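I signed with my first agency in December, in a coat I'd borrowed, with 26 dollars left on my card after the train fare. The woman who met me at the door was Beverley Mahuika, and she looked at my shoes before she looked at my face. "Can you walk in those?" she said. I could not walk in those. She signed me anyway!

I'd been doing unpaid shoots for most of a year by then (you know the kind, a friend of a friend has a light and a bedsheet) and I thought an agency meant the work would start finding me. What it meant was email. So much email. Castings at eight in the morning on the far side of town, castings moved to nine, castings that had gone to somebody's cousin by the time I got off the bus.

Commercial modeling is what I do, by the way, so hands and smiles and cardigans. I'm five foot six and nobody has ever asked me to Paris. My first proper client was Vosport, who make running gear, and I spent a whole day in leggings pretending to laugh at a water bottle. The photographer, Wyn Landeg, kept saying "smaller, smaller" until I was barely moving my mouth, and those were the pictures they used. I still think about that when I feel myself pulling a big catalog grin.
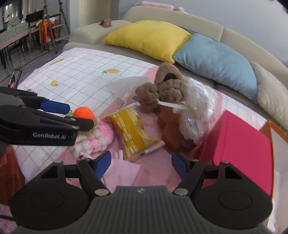
How many pictures should a beginner have in a portfolio?

Ten or twelve strong ones will do. Include a plain headshot, a full-length shot in simple clothes and a couple where you're smiling with your teeth. Take out anything more than two years old or with hair you no longer have.

Money is the bit everyone wants to hear about, so fine. In my first year I made 3,276 dollars from modeling, before tax and before the agency's cut. I was also working the late shift at a bakery and babysitting for two families on my street. The best single check was 749 dollars for a Cavalcanti knitwear shoot, and it took so long to arrive that I'd forgotten which sweater I wore. (The green one. It itched.)

Then there was Fliketov. They'd booked me for a lookbook, and when I turned up there was no contract, just a guy with a clipboard who wanted me to sign a release for every use, everywhere, forever. I was so new that I had the pen in my hand. Hala Semaan, who was doing makeup that day and had been in the business since before I was born, leaned over with a brush in her teeth and told me to call my agent first. I went and stood in the stairwell and called Beverley, and I have never heard a person get so quiet on the phone. We settled on one year, online only. The clipboard guy didn't speak to me again until lunch, which suited me.

I tell that story to every new face I meet, and I meet quite a few now - Nisreen Hamdan and I run a little practice evening at a dance studio once a month, where people can walk, get used to a camera and ask us the stuff they're embarrassed to ask their bookers.

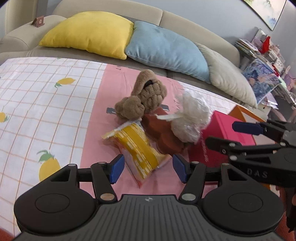

Should a new model pay an agency to join?

A reputable agency earns its money from commission on the jobs it books for you. Be very careful with one that wants a signing fee or insists you buy an expensive photo package, and get any charges in writing before you agree to them.

The other thing people ask us is how you get over being turned down, and I'm not sure I have. Last spring I went up for Rinditz, the eyewear people, and got called back twice. I'd already told my mom. I'd mentally spent it on a couch! Then they went with Yevhen Lysenko, who I adore and who has, I have to admit, a much better nose for glasses. He sent me a voice message from the shoot complaining about the sandwiches and I laughed all the way home.

I did get the couch in the end, secondhand, with one leg shorter than the others. Beverley has me down for 5 castings next month and two of them are for hands, so I'm wearing gloves to do the dishes and keeping well away from the neighbor's cat.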